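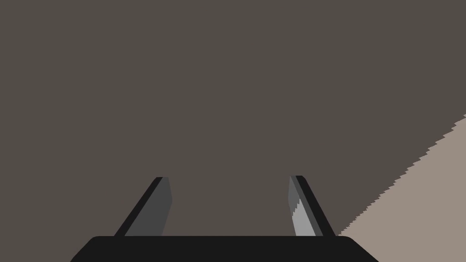 *Open gripper, plain background. Render.*

**Friday, Residency Diary, Stirnholm Reading Room**

The Reading Room opened at the usual hour. The morning was given to the Alva bequest, which consists of 300 letters between the Alva household and its grain suppliers. Two boxes were sorted by correspondent and placed in new folders. The third remains sealed until the conservator has examined the mold on its lid.

Ludivine Perrin visited before lunch to review the draft finding aid. She asked that place names be entered as the writers spelled them, with the modern form in brackets. This office agreed. Prustari alone appears in three spellings, one of them in a clerk's hand that neither of us could read with confidence.

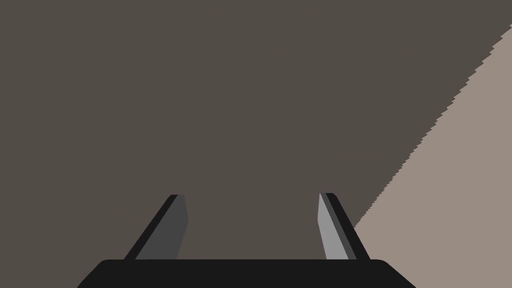

*Reading time: 2 minutes*

The afternoon was quieter. A letter from the Finik mill complains at length of late barges and short weight - the writer returns to the matter in each postscript. It has been marked for the March display, subject to approval of the loan form.

Lamps were turned off at closing. The key to the map cabinet is still missing and has been reported to the front desk.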